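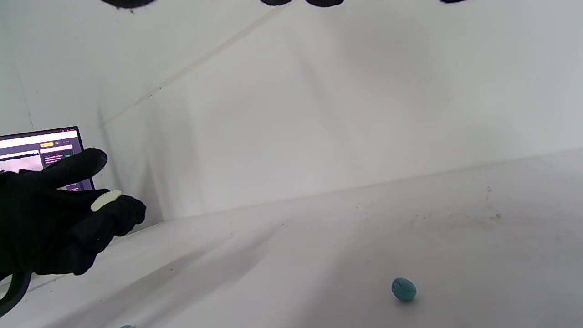

Every beginner guide to light-colored clay says you have to wear gloves or your work will come out full of fingerprints and gray specks. I've started to doubt it. Most of those guides are written by shops that sell gloves, and the one from Brovine links to a $29 "maker bundle" in its second paragraph. Look at a small cream piece pinched in black glove fingers, like the one up top. With fabric on the fingertips you're trading skin prints for whatever the weave leaves behind, plus any fuzz that was on the glove to start with. Dark fuzz on pale clay is the worst case I can think of. Has anyone tested this on their own pieces, or are we all repeating the same blog post?
posted by ovenmitt_skeptic, 18 June 2026

Gloves, yes. Fabric gloves, no. Thin nitrile, snug, changed when they get dirty. I don't know anyone who sells work and conditions white clay with bare hands.
posted by tessellate

"I don't know anyone who" isn't a test though. I sell and I use bare hands. Wash, dry, wipe with a baby wipe, run a scrap ball of white through your fingers first and throw the scrap out. The scrap picks up the junk. If it comes away clean you're ready.
posted by Regula Gruber

Scrap ball works for specks. Does nothing for prints.
posted by tessellate

Prints come off before baking with a soft brush and a little cornstarch. Or you sand after. You have to sand with nitrile too, because it wrinkles at the tips and the wrinkles show. Take a side light to any "print free" bead and tell me what you see.
posted by Regula Gruber

OK so that's two people who sell and do opposite things, which is about what I expected. Regula, what clay is that? I was using Draltodberg in ivory and it shows everything. The package says "lint resistant," and I'd love to know how they measured it. 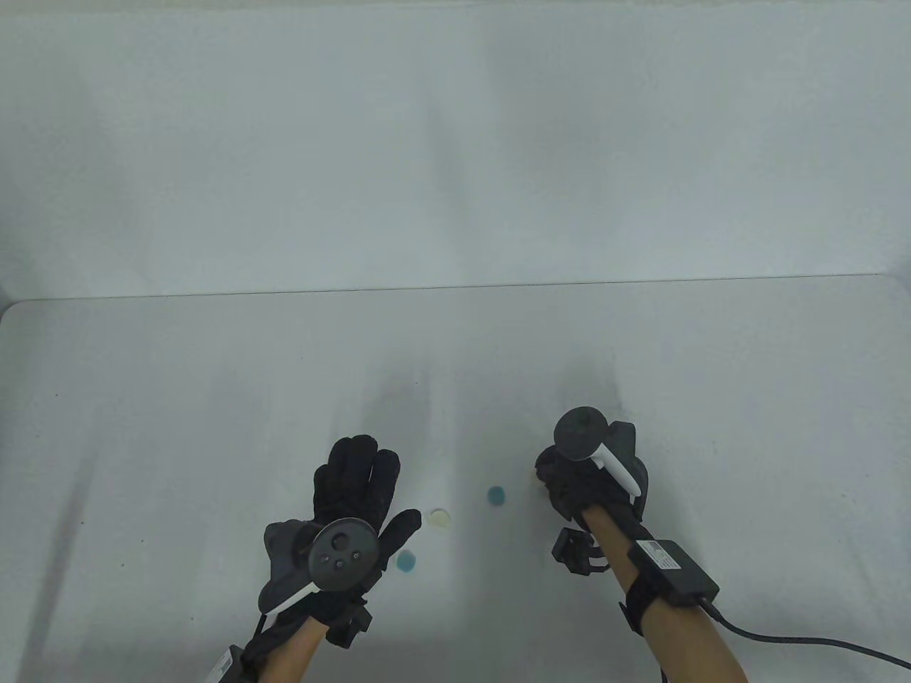
My other question is how much of the dirt even comes from hands. I wiped down my work surface last night before opening a new block and the cloth came up gray. I'd cleaned it that morning. So I could have worn any glove on the market and still rolled the stuff straight into dust. None of the guides mention sleeves, either, and I was wearing a navy sweater.
posted by ovenmitt_skeptic

Sweater. It's always the sweater.
posted by dinkybuns

Draltodberg ivory too, the soft one. I don't believe the lint claim either. Work on a glazed tile and keep a lid over whatever you aren't touching.
posted by Regula Gruber

Disagree about blaming the sweater for everything. I went through the big Skirnudum thread on this in April, all 231 replies, and people in short sleeves had specks too. A lot of them had pets.
posted by tessellate

Did any of them post a side by side? Same block, same tile, one half gloved and one half bare?
posted by ovenmitt_skeptic

No. Mostly people being sure of things.
posted by tessellate

Then I'll split a block this weekend, nitrile on one half and washed hands on the other, and bake them together. No sweater. I'll put up the results even if tessellate is right.
posted by ovenmitt_skeptic

Label the undersides before they go in the oven. I forgot once and had to guess.
posted by dinkybuns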